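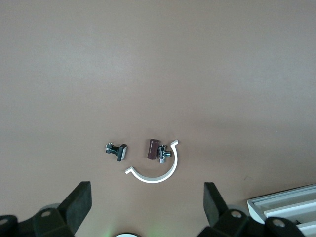

Wrist cam on the left arm, fingers open, over the small stuff.

Two-arm cell, wrist offset keeps walking after pad change

benchrat_ok
Posted 29/01/2023

OK so two-arm bench cell, Texier parallel grippers both sides, Prava controller. Changed the finger pads on the left arm and now the pick point is off. Not a lot. 2 mm, always toward the same finger. Big parts fine. The little switch with the pins, no chance, it closes on one corner and spins it.

Did so far:
re-ran tool calibration, twice
checked the mount screws, all snug
cleaned the table
power cycled everything, obviously

Calibration says it's happy. Residual looks great. Then I send it to a part and it lands off again. If I just type in an offset by hand it works till the next restart, then it's back. Really don't want to live with a hand-typed offset.

Anybody seen this? Old pads were the same part number btw.

coldsolder
Did you re-home the gripper after the pads went on? Homing with the old pads gives you the old closed position. New pads are thicker than worn ones even if the part number is the same. So if one finger seats a little before the other the controller thinks center is somewhere it isn't.

Open all the way, close on nothing, re-home, THEN calibrate. Order matters.

benchrat_ok
Homed after, yes. I think. Will do it again to be sure.

marl_and_chain
Not buying the homing theory. It's a parallel gripper, fingers are geared together, center is center. Homing changes how wide it thinks it is, doesn't move the middle. If the middle moved, something on one side is sitting different. Loosen one finger, is there slop in the screw hole? Mine had enough play to matter and everything felt tight.

Snug is not a torque value either.

coldsolder
Geared together until there's backlash. But fine, check the seat first, it's quicker.

dockside_11
what are you calibrating against? if it's the wrist camera and the camera is hanging off the same bracket you had apart then you moved the camera too. calibration will look perfect against itself and be wrong against the fingers. ask me how long that took me

benchrat_ok
Camera bracket did come off, yeah. Only way I could get at the inner screw. But I redid the camera cal after.

dockside_11
camera to wrist or camera to fingertip? not the same thing. Prava does the first one by default, fingertip is a separate page, and it keeps the old number unless you tick the box

benchrat_ok
Oh.

OK going to look. Meanwhile here's how the table is laid out, someone's bound to ask. Both arms share it, drawers go at the back, test parts get spread on both sides so each arm has something to reach for without crossing over.

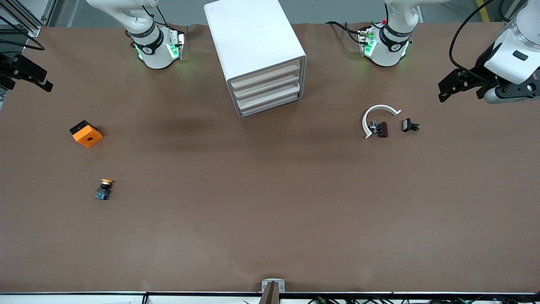 Only the left arm had its pads done. Right one is still on the old set and picks fine, same program mirrored, same speeds. So it's not the table and it's not the program. And I can't swap grippers side to side to test, cables on the left are tied in too short.

marl_and_chain
Retie those cables while you're in there. Short cable pulling on the wrist gives you an offset that changes with pose. Is yours the same everywhere or worse at full reach?

benchrat_ok
Same everywhere I tried. Near edge, far edge, over by the drawers.

marl_and_chain
Then cable's not it. Retie them anyway.

pinchpoint_pete_not
Side note, what test parts do people use for this? I use one steel dowel and nothing else. A pile of odd parts just adds noise, you can't tell if it's the part or the arm.

benchrat_ok
Dowel is fine for measuring. Doesn't tell you if the thing can pick what it has to pick. Clamps are the worst, those C-shaped plastic ones. Fingers want to come down on the flat band and there's next to no height to grab. With a bad offset one finger lands inside the curve and the other one on top of it.

coldsolder
Agree with both. Dowel first, junk after. Also keep the parts farther apart while you're chasing an offset — you've got the cap and the valve touching, the fingers need room on both sides or you'll be nudging the neighbor and blaming the calibration.

benchrat_ok
Fair. That's how they have to be picked in the end though.

dockside_11
so did you find the tick box

benchrat_ok
Found it. Fingertip page had the value from last May. Ticked, re-ran with a dowel. Offset went down a lot but not to zero. Then pulled the finger like marl said and there was a burr on the mount face, right by the screw hole. Pad bracket was sitting on the burr. Stoned it flat, cleaned, put it back, screws in a bit at a time instead of one all the way then the other.

Re-homed. Camera to wrist. Camera to fingertip with the box ticked. Restart.

Ran 12 picks on the switch, 11 good. The miss was a reflection I think, it went for the shadow side of the cap. Offset survived the restart, so that part is done.

marl_and_chain
Burr. Told you.

coldsolder
Burr AND order of operations. I'll take half.

dockside_11
tick box was most of it, read the man again. "went down a lot"

benchrat_ok
Tick box was most of it. Burr was the rest. Homing I honestly can't tell, I did it at the same time as the burr, should have done them seperate.

quietservo
Reading this with the same gripper. What pads? The stock ones go slick on me, switched to Flurov soft ones and they grip better but they squash so the fingertip number isn't really a number anymore.

benchrat_ok
Stock. 268 hours on the last set before I changed them, edges were rounded over. Wouldn't go soft with parts this small, you lose the edge.

quietservo
268 seems early. I get way more than that.

benchrat_ok
Metal fittings, threads chew on them. If you're doing cardboard or plastic sure.

pinchpoint_pete_not
Could you set the tool height a hair higher so the pad edge never touches the table? Half the wear on mine was dragging, not the parts.

benchrat_ok
Tried. Loses the clamp completely, it just closes over the top. Might do two heights, one for flat stuff and one for everything else. Trulix guide has a bit on per-part height, havent read it properly.

coldsolder
Per-part height works, just don't store it in the tool. Store it in the part. Otherwise next calibration wipes it.

marl_and_chain
Disagree, I keep two tools defined for the same gripper, low and high. Calibrate one, copy to the other plus the offset. Less to keep track of.

coldsolder
Until you forget to copy.

benchrat_ok
I'd forget. Going with part. Right arm gets its pads next week, will check the mount face BEFORE bolting on this time and post if it's got a burr too.

Contact us | Copyright Trulix Bench Forum | Back to top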